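Search this site
Enter keyword Go

How to clean a parquet floor before you move out

When I left my flat in Stępień Street in December, the floor was the part I worried about most. I learned this method slowly, with some mistakes. It takes one afternoon for a normal room. 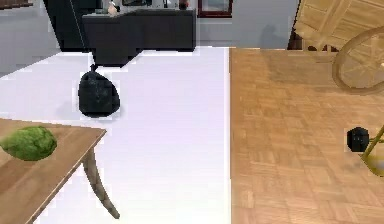
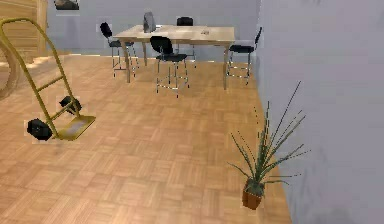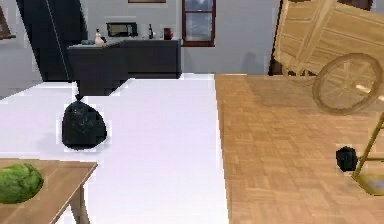

Step 1. Empty the floor
Carry out the garbage and move the heavy things first. Lift them, do not pull them. A chair leg can make a long scratch.

Step 2. Remove the dust
Vacuum with the soft brush. In a basket-weave pattern the dust stays between the small strips, so go in both directions.

Step 3. Wash with little water
Mix 4 liters of water, not warmer than 38 degrees Celsius, with 6 small spoons of parquet soap. I used Javine, but any mild soap for wood is good. Squeeze the mop very strongly. Wash a small part and dry it with a cotton cloth before you continue.

Step 4. Let it rest
Open the window and wait until the evening. Please do not put the furniture back earlier. If you still see gray marks, repeat step 3 only in these places.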